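How do you teach a robot to pick up a sock?

Hi! I work in a robot lab in Barnville, and kids who visit us nearly always ask me the same thing: "Does the robot know what it's doing?" Well, sort of. Let me tell you how it learns, and then you can decide.

Think about how you learned to tie your shoes. Somebody probably showed you, and you tried, and you got a big messy knot, and they showed you again. Our robot learns in a similar way. It's called Manole (I didn't pick the name, but I like it a lot!) and it learns by copying people.

So who shows it? We do! We have a tool you hold in your hand. It has two fingers that open and close like a crab's claw, and there's a camera on it. You walk up to a sock, squeeze the fingers shut, lift the sock and drop it in a box. The camera records the whole thing. One sock, one box, one little movie. We call each movie a "demo," which is short for demonstration.

The camera never sees my face or my silly lab shoes. It mostly sees the fingers and whatever they're reaching for. The robot has the same kind of fingers and the same kind of camera, so the movie looks a lot like what the robot sees when it's working by itself. That's the clever bit!

Then a computer program goes through all the movies, over and over. It looks at a picture and guesses, "Should the fingers move left now? Should they close?" Then it checks what the person did next. Wrong guess? It changes itself a tiny bit and tries again.

We wanted to know how many demos a robot needs. First we gave it 200. Oh dear – it grabbed a lot of air. Then we gave it 2,000, and it got much better at socks lying flat, but balled-up socks still fooled it.

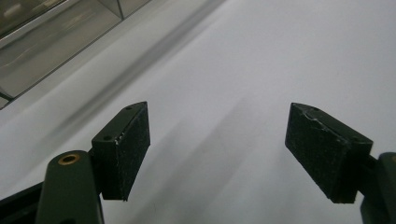 After that we kept going until we had 3,012 demos, and my hand was very tired. This time we used 3 kinds of socks and mixed up where we put them. Manole could even pick up socks in spots it had never seen in a movie. Hooray!

It still has trouble with white socks on a white table, though. Can you guess why? Try squinting at a white sock on a white sheet and you'll see the problem. We're working on that one next, with our friends at the Torau lab, and I've already started saving my old white socks.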